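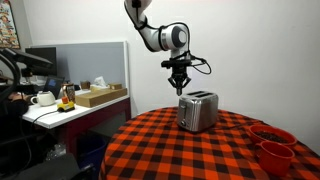 Which Urell households reported break-ins most often?
Ground-floor units with rear lane access, according to the 31 reports reviewed.

Our survey went to 400 homes in Urell in October. 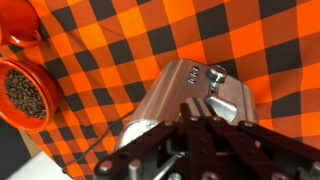 Burglary prevention advice was tested in kitchen-table interviews. Residents were asked to list household goods by colour and type, and an entry such as "orange mug, loop handle" was accepted as complete.

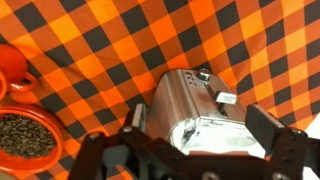 Three interviews were excluded for missing consent forms.
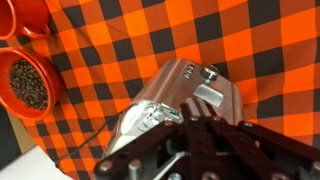

The remaining records were coded by offence category and are held at Vumance.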